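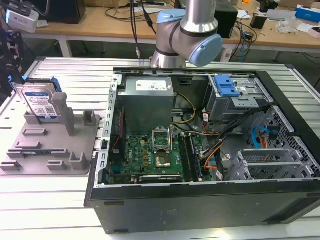 From: Radu Bratu
To: Bremthorpe robot builders list
Date: 4 Sep 2021
Subject: Re: [bremthorpe-robots] Hand guiding or remote for the PC strip-down job?

Nelu, what a good question, and good timing too, as I've spent most of the summer going back and forth between the two. My answer is both, but with the remote doing most of the work. Let me quote you and go through it.

> Nelu Mocanu wrote:
> We've got the arm working and an old tower to practise on, and I'd like
> to start recording people doing the drive and the processor. My plan was
> to put the arm in free mode and just push it through the job by hand, as
> it feels so natural. Moreira's lot told me they gave up on that and went
> over to leader arms for everything. Is it really that much better? Also,
> how many runs before a model does anything sensible, and do you bother
> with a fixture board or go straight to the real case?

Pushing the arm about by hand is lovely for the big moves, and I still do it when I want to set a start pose or show somebody new what the thing can reach. You feel the weight and you feel where the joints run out. The trouble starts at the last centimetre. When your hand is on the wrist, your hand is also doing the fine work, and the push you give the part never shows up in the recording as something the robot did. Then on playback it goes to the right place and presses like a kitten. On top of that your sleeve is in half the camera views, and the model will happily learn to look for a sleeve!

With the leader arm (ours is the Grutent one, second-hand, a bit loose in the elbow) all of that goes away. The person stands back, the cameras see only what they will see later on, and each bit of force came from the motors. It is slower to learn. My first evening on it I could hardly pick up a block, and then something clicked and I didn't want to stop.

As for how many runs, for the plain block into slot task we had something that worked more often than it failed after 1245 runs, and I kept going to 1685 as I wanted more of the awkward starts in there. Please don't take those as a target. A fair few of the early ones were me being hopeless, and I think a smaller set done by someone patient would have beaten them. The best thing we did all June was to move the board a little between runs and turn it now and then.

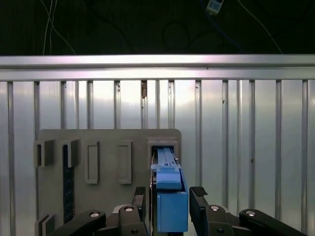
4 min read

So yes, do bother with a fixture board! Put the collar at one end and go in with the block held upright, and you get nearly everything that makes the real job hard: the approach, the small tilt, the feel of an edge catching. The ribbed pads on the fingers help a lot as well. I had smooth ones on before and the block kept turning in the grip as soon as it touched anything.

The wrist camera is the other half of it. From the side view I honestly could not tell you whether a part is over its slot or just in front of it, and if you can't tell then the model has a hard time too. When I drive with the wrist view up on the screen my runs get shorter and much smoother. Keep the side camera going all the same, you want it for the long reach across.

Then go to the real case. Drives and caddies first, they are forgiving and there is plenty to hold on to. Memory after that. I'd leave the processor till last - the bracket needs to be up and out of the way, and socket pins do not forgive a wobble. Lay the tower on its side with the panel off, and decide early what you are doing about cables, as a loop that moves between runs is fine but one that snags a finger will spoil your afternoon.

Other bits, in no order:

Cap your sessions. I get sloppy after 9 or 10 tries in a row and you can see it in the joint traces.

Keep the fumbles where the person recovers. Throw out the ones where they gave up.

Log who was driving. We have 7 drivers in our set and two of them approach from the opposite side to everyone else, which took me ages to spot.

If you use Sekus for the recording, check the gripper channel is on the same clock as the cameras. Mine was late by a few ticks and every grasp closed after the fact.

I'd love to see your first runs, good or bad. And do ask Moreira's people what they use for the grip trigger, mine is a bent bit of spring steel and my finger aches.

Radu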